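The Great Coupon Drawer Reckoning

July 19, 2025

I have a drawer in my kitchen that holds coupons. It used to hold silverware, but the coupons needed the room. Last night I tried to close it and it wouldn't close, so I dumped the whole thing on the table and spent an evening with my past self, who is an optimist and can't read an expiration date.

I should say that I come by this naturally. My aunt, Maricel Belmonte, once bought 40 cans of creamed corn because the store was practically paying her to take them. She doesn't like creamed corn. She served it to us through most of a childhood, and when anyone complained she told us what it would have cost at full price. I can still tell you what it would have cost at full price.

The oldest thing in the drawer was a card from Gwilliam, the sandwich place that used to be by the bus station. Buy nine sandwiches, get one free. I had eight stamps. The place closed, and it now sells phone cases, and I stood there holding the card like a widow. I remember ordering that eighth sandwich when I wasn't hungry, just to get within reach.

Then there's Ruruvance, where I buy vitamins and where they have moved on to points. I have 1,000 points. This sounds like wealth. I called to ask what I could get for them and a very patient young man told me I could get free shipping on an order over $60, and that shipping is already free on orders over $60. I thanked him. I don't know why I thanked him.
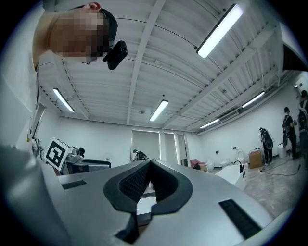

Dark cap, head tilted, metal ceiling overhead.

My friend Osian Gape refuses all of it. He pays whatever the sign says and walks out with one bag. I have seen him turn down a free pretzel because they wanted his email address. I told him he was leaving money on the table, and he asked me how much money I had personally picked up off the table in the last year, after expenses, and I changed the subject to his car.

So this time I did the math — or I started to. On one side of an envelope I wrote what I'd saved. On the other I wrote what I'd bought in order to save it. The second column had a waffle maker in it, and a second waffle maker, and a gallon of teriyaki sauce that I have been moving from apartment to apartment since before I owned a couch. I stopped when I ran out of envelope.

The expired ones went in the recycling, and that was most of them. I kept the Gwilliam card. I also kept a 40 percent off from Totmont that was good through May, because the woman at the register there, Janelle, has been known to take them late if the line is short and you don't make a speech about it.

The drawer closes now. There's enough room in it to put the silverware back, but the silverware has been living in a coffee can on the counter and I've gotten used to it there. Besides, the Sunday inserts are due.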